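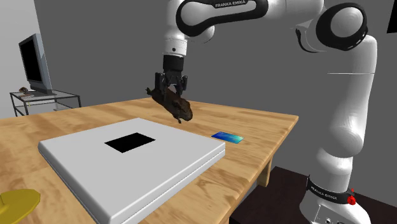 Ticket 71 - demo sim for open day, Grollska room
Opened by: Ismael Lopes
Assigned: Yu-ting Peng
Priority: high, visitors at 4

Problem
Pick demo on the Franka arm stalls with the brown lumpy thing in the gripper. Lifts off the table, then sits there over the wood. White box and blue card never get their turn. Restarted sim, same. No error in the console that I can see.

Log
Yu-ting - which build? Zellcombe or the old one?
Ismael - Zellcombe. Pulled it this morning.
Yu-ting - ok. Place timeout is 15 sec in that one, planner needs longer with odd shapes. Try 46.
Ismael - set to 46. Moved on 2 runs, stuck on the third.
Yu-ting - check the release height too. Somebody changed it for the Jeltwood visit and didnt put it back.
Ismael - yep, way too high. Reset to default. Running again now.
Ismael - clean runs so far, leaving it looping thru lunch.

Still open
- release height needs to go in the config file, not typed in by hand
- sim window opens on the wrong screen, drag it to the projector before the group comes in
- Chow wants a pause key for questions. Space bar works but it lags alot

Leave ticket open til after the last group.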